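The maintenance planner at Dranditz has looked after spare parts for 11 years and would like people to stop ordering by memory. The store at Olmedo holds 4000 line items. In October, 77 of them had the wrong bin number.

"A wrong bin is the same as no part," the planner says. "You find it a week later, after the courier bill." 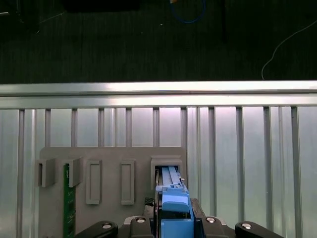
A blue plastic component at a slot holder on a grey fixture plate.

The fix was dull: one label format, one naming rule, and a recount of the small plastics first. Colour was dropped from the item names - suppliers change it without notice.

"We had the same connector under three descriptions. Purchasing had bought all three."

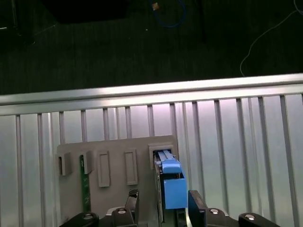 Photo: Cevora

Of the 3493 items recounted so far, most needed no change. The planner would not give a figure for dollars saved.

"Ask me after the Brirnen store is merged. They still write the reorder point on the shelf in pencil, and some of it has rubbed off."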